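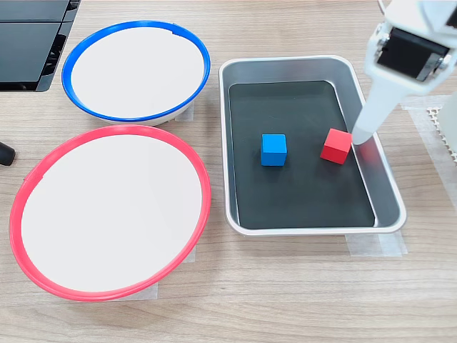

Figure 3. Table layout for the two-bowl condition: blue-rimmed and red-rimmed bowls at left, metal tray with black rubber mat at right.

3.2 Containers and table layout

All sorting trials used the same three containers: one source tray and two destination bowls. The containers stood on a wooden tabletop with a pale grain (Figure 3). The long side of the tray ran parallel to the line of the two bowls, so that a part lifted from any point on the tray floor traveled mainly sideways to reach its destination. An earlier layout, described by Herrero and Hirano in the pilot report, placed the bowls beyond the tray. It was dropped after the pilot because parts released early fell back among the unsorted parts and could not be scored as either correct or misplaced.

The bowls are round and white inside, with a matte finish, and differ in rim color. We chose to mark the rim and leave the interior plain for two reasons. A fully colored bowl changes the apparent color of small parts resting in it, which made the final check of bowl contents slower in the pilot. A colored rim also stays visible when the floor of the bowl is covered. The blue-rimmed bowl was assigned to the Nudden washers and the red-rimmed bowl to the Itelard spacers. The assignment was held constant over all 342 trials and was printed on the instruction card.

The bowls were set close together, with the red rim at or near contact with the lower edge of the blue one. Spacing was the subject of some discussion during planning. A wide gap makes the two destinations easier to tell apart but adds a third possible outcome, a part dropped on the table between them. With the rims together, a part that misses one bowl near the shared edge tends to enter the other and is recorded as a placement error. Error counts in Section 4 should be read with this in mind, as they combine errors of choice with errors of release. We did not attempt to separate the two.

Translucent tape was used at the base of the bowls. Tape of this kind was preferred over colored tape, which had drawn comments in the pilot from participants who took it for a boundary marking. The tape was replaced at the start of each session. Position was then checked against a paper template, and a bowl found out of place at the end of a session was noted in the log. Seven such notes were made. None led to the exclusion of a trial.

The source tray is metal with a brushed silver finish, rounded corners and sloped inner walls. A black rubber mat covers the flat bottom and leaves the slopes exposed. The mat served two purposes. Bare metal let the washers slide when a neighboring part was lifted, and it produced reflections that made the thinner spacers hard to pick out. Both problems were reduced once the mat was fitted. Parts that came to rest against the slope were still harder to grasp than parts lying flat, and we treated them as a separate category in the analysis of pickup time.

3.3 Part sets and loading

Each trial began with 98 parts in the tray, divided equally between washers and spacers. The parts were counted by one experimenter (Sampaio) and recounted by a second (Caldeira) before being mixed in a lidded box and poured along the long axis of the tray. No leveling was done by hand after pouring. Where a part landed outside the tray it was returned to the box and the whole set was poured again.

Two part sets were prepared so that one could be counted while the other was in use. The sets were matched by total mass, at 424 g each, and were exchanged after every trial. Parts with visible burrs were removed during preparation and replaced from the same supplier lot (Rosix). A few washers in the second set had a slightly duller surface than the rest. Pickup times for the two sets were compared before pooling and showed no difference of practical interest; the comparison is given in Appendix B.

3.4 Scoring

A trial ended when no parts remained in the tray. Bowl contents were then emptied onto separate counting boards, the blue-rimmed bowl first, and each board was scored by an experimenter who had not loaded the tray. A part was scored as correct if it was found in its assigned bowl, as misplaced if it was found in the other, and as lost if it was found anywhere else. Parts resting on a rim were scored with the bowl that supported them. Where a part rested on both rims it was scored as lost, following the rule proposed by Vasconcelos during the pilot. The scoring sheet in its final form is dated 26th February and was used without change for all sessions reported in Section 4.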